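Ticket 2688 – Grasp check rule, simulated kitchen cell
Status: Reopened
Reported by: Slavica Gashi, Nerdale
Assigned to: Edin Golob
Component: Zunport scoring script

Slavica: Reopening. Section 4 of our practice sheet says a pick counts once both fingers report contact for the full hold time. Episode 1714 was scored as a pick and I don't accept that on the contact flags alone. Who agreed that contact equals grasp?

Edin: Ainhoa wrote that line in November, before the collision meshes were swapped. I reran the batch with the old threshold and 196 episodes change label. So the rule depends on a number that isn't written in the rule.

Slavica: Then it isn't a rule. What happens with faceted meshes? A finger can touch one flat and the flag goes up.

Edin: It can. I tried a longer hold and it moved the problem along – fewer false picks, more real ones thrown out. Log from the last run:

scorer: contact_left=1 contact_right=1 hold=ok label=PICK
scorer: warning, object pose not read

Slavica: That warning has been in every log I've opened. Why is it a warning and not a stop?

Edin: Krum set it that way so that 3000 episodes could go through overnight. I've changed it to a stop on my branch. Wrist views from the cell attached. 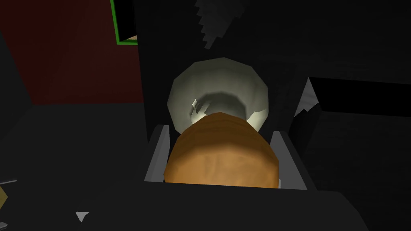
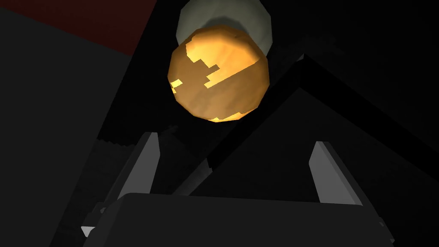 Slavica: Fine, but I'm not signing off on camera views either. A reviewer looking down from the wrist will call "between the fingers" and "held" the same thing half the time. The sheet should ask for object pose relative to the gripper, before and after the lift, with the threshold printed next to it.

Edin: Agreed on pose. Ettore wants to keep the contact check as a first filter.

Slavica: As a filter, yes. As the label, no. And I'd like the mesh version in the header, or we'll be back here after the next swap.

Edin: Draft wording goes to Atanasov on 8th August. Leaving this open until the batch is rescored.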